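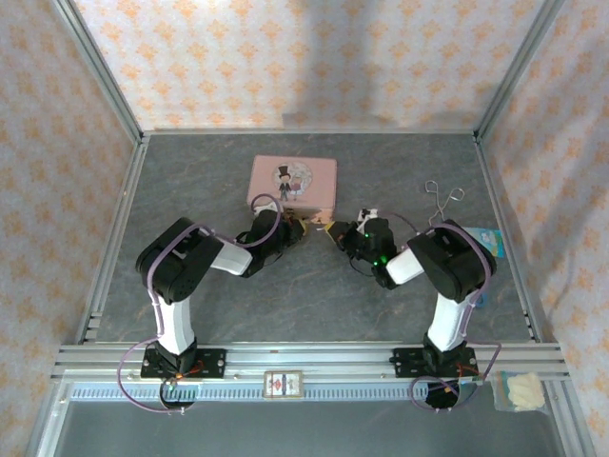 Two-arm box task: how much should I vary between recordings?

Drivum Help > Learning from examples > Recording
Sign in | Register | Search this section
3 replies

garba_bench
Posted in March

I'm recording examples for a two-arm task and would like some advice before I do another batch. The job is to steady a pink box with the left arm, lift the lid with the right arm, put the lid back down and return both arms to their start pose. I drive the arms by hand from a pair of leader arms and the recorder saves the joint positions and the fixed camera together.

So far I've recorded 100 runs. I kept 87 of them. The rest had a dropped lid, or I bumped the box so far back that I had to stop. I trained on the 87 with the default settings and the result is mixed. The arms go to the box every time and the left one gets into a sensible place. After that the right arm often stops just short of the lid edge and hovers there until the run times out.

Things that stay the same in every recording: the table, the patterned paper on the walls, the lamp, the camera position, and the start pose. The box goes back to the same spot as near as I can manage by eye. I also have a few bits on the right-hand side of the table, a bent wire thing and a light blue packet, and I leave those where they are.

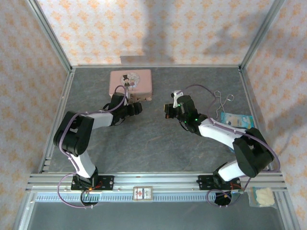 My first thought was that I need more runs of exactly the same kind, but a page in the Gradlow guide says to move the object between runs, and another page in the same guide says to keep everything fixed until the first policy works. I can't square those two.

What I'd like to know:

Should I be moving the box, and if so by how much?
Do the things lying to the side matter?
Is the hovering a sign of too few runs, or of something wrong with the runs I have?

Each run is 30 seconds long, with a fixed cut-off. I'm the only one recording. The software is up to date as of this month and both arms were calibrated before I started.

Tags: two arms, recording, lids, hovering
Share | Follow | Report

flondbridge_shed
Marked as helpful by the poster

Look at the hovering first and leave the box alone for now. I had the same thing with a tin, and more runs didn't shift it.

Open ten or so of your kept runs and watch the right arm just before it touches the lid. My guess is that you slow down or stop there while you line up the fingertips. Most people do when driving two arms at once, because you are checking one hand and then the other. The policy sees a lot of frames where the arm is at that point and the next command is to stay put. It learns to stay put. When you record you know when to carry on. The policy has only the picture and the joint positions, and those look nearly the same for the whole of the pause.

What worked for me:

Practise the move with the recorder off until you can do it without stopping. It took me most of an evening.
Bring both arms in at a steady, slow speed. Slow is fine. Stopping is the trouble.
Choose one order and keep to it. If the left arm steadies the box first in some runs and the right arm gets there first in others, you are teaching two methods.
Pick one spot on the lid edge to lift from. Use it in every run.
Throw out any kept run with a long pause in it, even if the lid came up nicely.

When I went back through mine I found 9 runs where I had sat still for several seconds with both grippers by the tin. Cutting those and recording replacements made more difference than anything else I tried.

On your two guide pages, I read them as being about different stages. Fixed position first, to find out whether your recordings and your settings are any good. Then move the object, once you have something that works in the fixed position. If you start moving it now you won't know which change did what.

As for the side items, leave them or take them away, but do the same when you test as you did when you recorded. With every run showing them in one place the policy may lean on them a bit. I wouldn't expect them to cause the hovering.

One more check. Your fixed cut-off could be adding still frames at the end of each run, after the arms are back in the start pose. If you finish early, end the recording by hand. In Drivum there is a setting for a stop key, under the recording options. I'd turn it on.

lidlifter
Edited once

just record more. 87 is low for two arms. i wouldn't bother with anything until you have double that

also move the box every time. i put mine down with my eyes shut, works fine

cablesandcrumbs

I agree with most of what flondbridge_shed wrote. I'd add something about the box position and something about cables.

"As near as I can manage by eye" is neither fixed nor varied. The box is probably drifting by a finger's width from run to run, and turning slightly too, and you don't know in which direction. For the fixed stage, mark the corners on the table with small bits of tape and leave the tape there when you test. For the second stage, move it on purpose. I use a small grid of positions and turn the box a little at each one, with the same number of runs at every position. Keep a note of which run was where. If the policy then fails at one side of the grid you can see whether you short-changed that side.

Don't go further out than both arms can reach comfortably. With two arms facing each other the good area is smaller than it looks, as the wrists get in each other's way near the middle and the elbows fold up badly at the sides.

The cables are worth a look as well. Yours run along the outside of the arms with a loop above the left wrist, much like mine. On my pair a loop used to swing across the top of the object on the way in, and in some runs it hid the lid edge from the camera at just the wrong moment. Step through a run at the point of contact and ask whether you could find the edge from that picture alone. If you can't, tie the loop back or add a second camera view before recording anything else. Leave enough slack for the wrist to turn fully — I got that wrong and pulled a plug half out.

I wouldn't place the box with my eyes shut. People tend to put things down in the same few places, eyes open or not.

For the dropped lids, don't delete them yet. Move them to a separate folder. They are no use for this training but you may want them later, if you try recording recoveries. A recovery run starts from a bad position, say with the gripper a little too low, and shows the arm getting out of it. I would only add those when the plain version works most of the time.

Comments on this reply

garba_bench
Thanks, both. I've been through the first half of the kept runs and there is a pause by the lid in nearly all of them. I hadn't noticed myself doing it. I also swap which arm goes in first, more often than I'd have guessed.

cablesandcrumbs
Then I'd start a fresh set and keep the old one for comparison. Trimming pauses out of existing runs can be done but the arm appears to jump at the cut, and that makes trouble of its own.

garba_bench
Will do. Tape is down and the stop key is on. Is it worth changing the lamp between runs at this stage?

flondbridge_shed
No, same as the box. Leave the lamp alone until it works, then vary it in the second set. Close the curtains if you record in the daytime.

garba_bench
Fine, I'll record the new set after nine at night and post the result under this thread.

Related in this section
Left and right arm swapped after calibration
Gradlow leader arms drift during long sessions
How to name and sort rejected runs
Stop key ignored when the recorder window is not in front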